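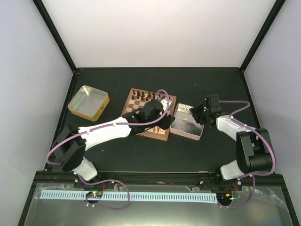 Finishing a Wooden Game Board with Wiping Varnish

This procedure covers the application of an oil-based wiping varnish to a wooden chessboard or checkerboard with alternating light and dark squares. It applies to boards made of solid wood or veneer over a stable core. It does not apply to painted boards or to boards that already carry a film finish, which must be stripped first.

Schedule

Allow six days for three coats, including cure time between coats. The board can be handled after the last coat is dry to the touch, but pieces should not be left standing on it for another 3 weeks. Felt bases can leave rings in varnish that has not fully hardened.

Materials

Wiping varnish, satin or semi-gloss
Mineral spirits
Sandpaper in 120, 180, 220 and 320 grit
A flat sanding block with a cork or rubber face
Lint-free cotton cloths
Nitrile gloves
Four painter's pyramids or similar supports
Wet/dry paper, 900 grit, for the final rub

Surface preparation

Check the board for flatness with a straightedge along both diagonals. Small steps between neighboring squares can be sanded out. A board that is cupped should be returned to the shop and left to settle before any finishing is done.

Sand with the block at all times. Finger pressure removes more material from soft squares than from hard ones and produces a surface that looks wavy under a low light. Start with 120 grit only if there are glue spots or steps to remove. Otherwise begin at 180.

The direction of sanding depends on how the squares were laid. If the grain of all squares runs the same way, sand along it. If the squares alternate, sand parallel to the longer border and accept light cross-grain scratches until 220 grit, where they become hard to see.

Remove dust between grits with a vacuum and soft brush. Dark sanding dust will lodge in the pores of light woods such as maple. Do not use a wet cloth at this stage. Compressed air is acceptable if it is directed from the light squares toward the nearest edge, though Shireen Motaung, who wrote the original shop notes for Maluleke, advised against it on open-pored woods.

Testing for color bleed

Some dark woods, padauk and rosewood among them, release color when wiped with solvent. Put a small amount of mineral spirits on a cloth and touch it to one dark square near a corner. If the cloth picks up color, seal the board with two light spray coats of dewaxed shellac before varnishing. Let the shellac dry for one hour and scuff it by hand with 320 grit. Spray is required here. Brushing or padding shellac over a bleeding wood will drag the color across the joints.

Applying the varnish

1. Raise the board on the supports with the underside facing up.
2. Stir the varnish. Shaking introduces bubbles.
3. Fold a cloth into a flat pad and wet it with varnish until it is damp but does not drip.
4. Coat the underside first, then the edges. An uncoated underside takes up moisture faster than the top and can cause the board to warp.
5. Turn the board over and coat the playing surface in straight, overlapping passes.
6. Wipe off the excess after 5 minutes with a clean cloth.

Keep the room above 65 degrees F. Leave the board overnight, then sand lightly with 320 grit, vacuum, and repeat for the second and third coats. If the surface gums up the sandpaper, stop and wait another day.

Final rub

Wait at least 50 hours after the third coat. Lubricate the 900 grit paper with a few drops of mineral spirits and make light, even strokes over the whole surface. Wipe dry and inspect from a low angle. Shiny spots are low areas the paper has not reached. They may be left alone on a satin board.

Disposal of cloths

Cloths wet with oil-based varnish can ignite on their own. Spread them flat outdoors in a single layer until stiff, or submerge them in a metal can of water with a tight lid. Do not pile them or put them in an indoor trash can.

Revised in August by Faraji Mussa.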